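Filed under: Resident Services > Recycling and Waste
2 min read

Small Electronics and Battery Drop-Off: Frequently Asked Questions

Who may use the Woltbridge drop-off center?
The center is open to all residents of Woltbridge and Flodside. Proof of address is required at the gate. Businesses must apply for a separate permit.

What is the charge?
Household items are accepted free of charge, up to 60 pounds per visit. Loads over this limit are billed at 87 cents per pound.

Which items are accepted?
Phones, chargers, radios, hand tools with motors, toys with electronic parts, and household batteries. Televisions and refrigerators are handled by the Gallegos transfer station.

How should batteries be prepared?
Remove them from the device where possible and cover both ends with clear tape. Swollen or leaking batteries must be handed directly to a member of staff.

Are loose parts and wires accepted?
Yes. Small parts may be brought in with their wires still attached. Please place them in a clear bag, apart from batteries. 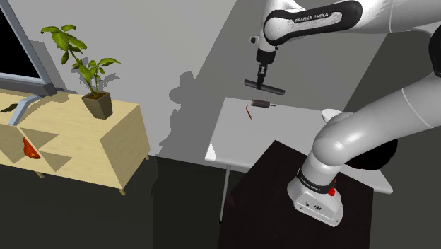 Can an item be returned after drop-off?
No. All items become the property of the center once they are accepted. Residents should erase personal data before their visit.

When did the current rules take effect?
The current rules were adopted in December and took effect on 4 January 2025. Printed copies are available at the Ludar Street office, Room 668.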